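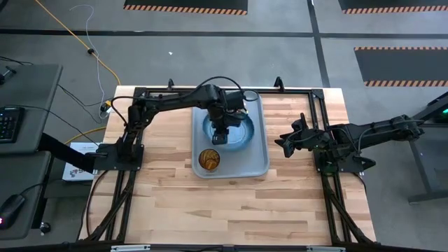
## Oil or hardwax for a stripy block worktop? (and how much sanding is too much)

**marrowfat_jen**

Hello all, long-time reader of the kitchen board, first proper thread so be gentle.

We've finally got rid of the old speckly worktop and gone for wood, the sort made of lots of strips glued side by side, pale honey next to tan next to something a bit darker. I love it. I keep going in to look at it. It came from Dandley unfinished and the leaflet in the box has one line on it, which says "treat with a suitable product before use". Thanks for that.

My mum oiled hers with whatever was under the sink for the best part of my childhood and it looked lovely except around the taps, where it went black. My partner wants hardwax oil as he did the bedroom floor with it and now thinks he's a professional. The man in the shop said Danish oil and then sold me nothing, as they'd run out.

So what would you put on it? We cook a lot, we're not tidy, there's a sink cut into the long run and the kettle lives next to it. I've got 3 metres of it in total plus a little offcut that I'm allowed to ruin.

**Bodgerigar**

Danish oil, thin coats, loads of them. Wipe on, wait ten minutes, wipe off, go to bed. Do it again tomorrow. I did five on ours before the sink went in and I do one more every October when the clocks are on my mind anyway. It's been down nine years and I'd happily show it to anyone, apart from the bit by the toaster.

Do the underside as well! And the ends. And especially the inside of the sink cutout, that's where your mum's went black I bet you. People oil the top till it shines and leave the cut edge raw, and it drinks up every drip.

**plum_duff**

Hardwax all the way, sorry Bodgerigar. I had Danish oil on the last kitchen and spent my life following guests about with a coaster. Two coats of Tolleleo satin on this one and I've had red wine, turmeric and a whole bottle of beetroot juice (don't ask) on it. Turmeric left a shadow which faded in a week or so by the window.

It costs more. The tin I got was £79 and I did swear when I saw it, but I've still got a third of it left in the garage.

**Bodgerigar**

£79! For a tin of oil! I could have done mine for the rest of my life.

And what happens when you get a proper scratch in it? With Danish you rub a bit in with an old sock and it's gone. With the waxy stuff you get a patch that's shinier than everything else and you see it every time the light comes in.

**plum_duff**

You get a patch if you slap it on. If you feather it out it's fine. I've repaired mine twice and I couldn't point to where.

**ovidiu_ursu**

Good evening. My name really is Ovidiu Ursu, I had no imagination when I joined. I made worktops and tables for a living until my knees gave up, so I'll put in my bit.

You are both right, which is annoying. The finish matters less than what is done before it. Jen, please don't sand past 180 if you use hardwax oil. Everyone wants it smooth like glass and goes up to 400, and then the oil has nothing to get hold of and sits on top and peels near the kettle. For Danish you can go a bit finer, 240 is plenty.

Then wipe the whole thing with a damp cloth, let it dry overnight, feel how it has gone furry, and take the fur off by hand with the last grit you used. One pass. If you skip this the first wet mug will do it for you.

Those strip tops also move. The strips come from different boards and each one has its own opinion about your central heating. Leave it lying flat in the room where it will live for a few days before you fix it, with battens under so air gets to both sides.

**marrowfat_jen**

Oh no. It's been leaning against the wall in the hall since Sunday. Behind the coats.

**ovidiu_ursu**

Lay it down tonight. It is probably fine. Put a straight edge across it tomorrow and look for light underneath.

**kettlewick**

Can I throw in food-grade mineral oil? I know it's what you put on chopping boards, but we have a section at the end which we do cut on directly, and I wouldn't want varnish-y flakes in my onions. It never goes hard so you have to keep topping it up, monthly-ish at first. But it doesn't smell and I can do it while the tea's brewing.

We've got a big blue mixing bowl that sits out permanently and it did leave a pale ring once. Warm oil on a rag, bit of rubbing, gone by the next day.

**Bodgerigar**

Most of these finishes are food safe once they've cured though. It's the curing people don't wait for. Check the tin.

**kettlewick**

Yes but I'm cutting *into* it. I'd be through the coating in a fortnight.

**plum_duff**

Or, and hear me out, a chopping board.

**kettlewick**

I have a chopping board. It's 60cm deep and attached to my kitchen.

**sally_at_nine**

Not an expert but please please can everyone who mentions oily rags also mention what to do with them after. My brother-in-law scrunched his up in a bin bag in the porch and it was smouldering when they came back from the shops. Lay them out flat outside on something that won't burn until they've gone stiff, or soak them in a bucket of water. I had no idea this was a thing and I'm fifty-four.

**ovidiu_ursu**

Thank you Sally, I should have said this first. It applies to Danish and to hardwax. Mineral oil doesn't harden, so it isn't the same problem, but I'd treat all the rags alike and then you don't have to remember.

**Bodgerigar**

Line them over the fence. Mine looks like a very sad washing line every October.

**marrowfat_jen**

This is all brilliant, thank you. Update: it's on the dining room floor on four bits of batten and I can see a sliver of light under the straight edge on the longer piece, right in the middle. I could get a bank card in it but not two. Is that bad?

Also has anyone used Lazăr worktop oil? It's the only one the hardware place near work keeps in stock, and the tin says one coat, which seems optimistic.

**ovidiu_ursu**

One bank card over that length is nothing, the fixings will pull it down. Use the slotted brackets so it can still slide a little. Don't screw it tight through round holes or it will split along a glue line in the first cold spell, and then you will be back here with a sadder thread.

I haven't used the Lazăr, so I can't say. I have never met a one-coat oil that didn't want two.

**dunnock79**

I've used the Lazăr! On a desk rather than a kitchen, to be fair. Colour came out much more orange than I wanted. The darker strips looked gorgeous but the pale ones went a bit fish finger. Try it on your offcut and leave it a few days before you decide, as mine warmed up more as it dried.

**plum_duff**

That's my other argument for hardwax, you can get one with a bit of white in it that keeps the pale strips pale. Dendus do one. My sister's got it on her table and it looks almost like bare wood. Slightly chalky if you're being picky.

**Bodgerigar**

What's the point of buying wood if you don't want it to go wood coloured.

**plum_duff**

It IS wood coloured. It's the colour the wood was!

**Bodgerigar**

Mine's gone a lovely deep tea colour and I won't hear a word.

**marrowfat_jen**

Right, I've masked the offcut into three and done Danish, Lazăr and a sample sachet of the Dendus. Two coats each. Then I put a wet mug, half a lemon and a teaspoon of curry sauce on each bit and left them while we watched a film.

Danish: nicest colour by miles, the lemon's left a mark. Lazăr: yes, fish finger, dunnock79 you were spot on. Dendus: curry's left a faint yellow moon, everything else wiped off, but it does feel a bit like a school desk.

My partner is being unbearable about the result. I still want the Danish. Could I do hardwax round the sink and Danish on the rest, or is that mad?

**ovidiu_ursu**

Not mad if the join falls at a corner where two pieces meet. In the middle of a run you will always see it. And give the test more time, really. Two coats put on in one weekend haven't cured, so your lemon had an unfair advantage.

**kettlewick**

Do the sink run in hardwax and the other in Danish, and then he's got a side and you've got a side. We did that with the duvet.

**sally_at_nine**

Where are the rags Jen

**marrowfat_jen**

In a bucket! By the back step! Full of water!

Will do the corner join I think. Sanding the long one at the weekend if it stays dry enough to drag it outside. Anyone got views on whether a cheap orbital is all right or should I borrow a decent one? The hire place wants a deposit that made me feel faint.

**dunnock79**

Cheap one's fine, just spend the money on the discs. And don't lean on it.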